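Cotano Adds Oval Coffee Table to Floten Living Room Line

Splayed-leg model ships to dealers in November

JIRKNESS - Cotano has added an oval coffee table to its Floten line of living room furniture. The table has a rounded top and splayed legs in a light wood finish. It is sold flat-packed and will be available through Koyama stores and the Cotano order desk from November.

The legs attach to the underside of the top with threaded steel plates. Each plate is fixed at the factory, so no drilling is required at home. Assembly takes 14 minutes with the supplied wrench. Leg angle is set by the plate and cannot be changed by the user.

The oval shape was selected for small living rooms in which the table stands between a sofa and one or more stools. Corners were removed from the design at the request of dealers. The legs end in felt pads for use on tile and other hard floors. Replacement pads are sold in packs of 260 for dealers and in sets for households.

The top is finished with three coats of matte lacquer. Picture frames, lamps and small electronics can be placed directly on the surface. Cotano recommends a coaster under cups and a dry cloth for routine cleaning. Solvent cleaners should not be used.

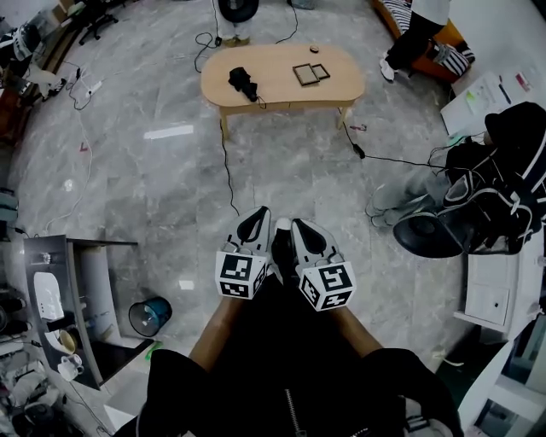 Koyama stores asked for a darker finish as well, and were told that one is under review but will not be part of the November shipment. The stores also noted that customers often move a coffee table several times a week and want legs that stay tight.

Cotano advises checking the leg plates after the first month of use and retightening if needed. The table carries a two-year warranty on the top and legs. Felt pads are excluded.

Dealer price lists and assembly sheets are available from the Cotano order desk in Jirkness.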